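3.2 What we bought, and what we wish we had budgeted for

I'll be upfront that this is the part of the paper I most wanted to write, because when Povilas Mägi and I started planning the cable-sorting station at Clarkdale we couldn't find a single paper that told us what to put in the spreadsheet. Everybody lists the arm. Hardly anyone lists the spare fingertips!

Our first plan, drawn up in March, had one arm, one gripper, one wrist camera and 20 spare fingertips from Šimkus. The arm ate most of the money, as you'd guess. We then set aside a small sum for test material – old black cables, mainly, with USB plugs and whatever else was in the drawer – and that turned out to be the cheapest line in the whole budget (and the one we got the most use out of). Figure 4 shows the kind of material we planned around.
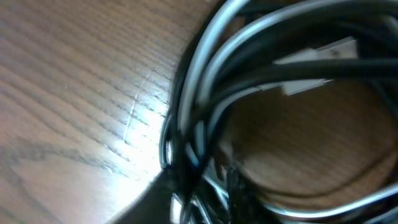

Should a small lab buy the spare parts together with the arm, or wait and see what wears out?
Buy the fingertips and the camera cable with the arm, and wait on everything else. We lost more days to shipping than to any real fault.

So how many spares? We ran 157 sorting trials in the first round and went through all 20 fingertips well before the end, so for round two we ordered 50. Rimantas Toom argued for a second gripper instead, and I can see why, but the Patach quote for one came in at over twice what we had left. 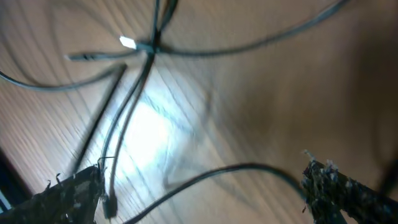 The other thing I'd plan differently is time. We gave ourselves two weeks to set up the Gotix control software and needed five, and those extra weeks came straight out of the trial schedule. The second round ended up with only 101 trials for that reason, which is why the two columns in Table 2 don't match. If I were filling in the form again I'd put staff hours for setup on their own line, right under the arm, and I'd keep a bit of the parts money unspent until the first round was over. Section 3.3 goes through the running costs.

Figure 4. Cables on the work table.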